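Tirndale Children's Museum
Learning Pages: How Things Work at Home and School

What Is a Zipper?

A zipper is a fastener that joins two edges of cloth. You may find one on a coat, a pencil pouch, a tent or a suitcase. Buttons close a gap at a few points. A zipper closes it all the way along.

Each side of a zipper has a row of small teeth. The part that moves is called the slider. Inside the slider is a channel shaped like the letter Y. When the slider travels one way, the 2 rows of teeth are pressed together and lock. When it travels back, a wedge inside the slider pushes them apart.

The small piece you hold is the pull. Pulls may be flat tabs, cords or rings. A ring is easy to grip, even for a person wearing gloves.
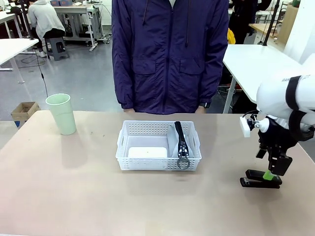

A gray pouch in a white basket. Its black zipper has a silver slider with a ring pull.

Try it: Find a zipper at home and move the slider slowly. Watch the teeth just behind it. If the slider sticks, do not force it. Move it back a little, check for caught cloth, and ask an adult for help.

Page last reviewed April 6, 2025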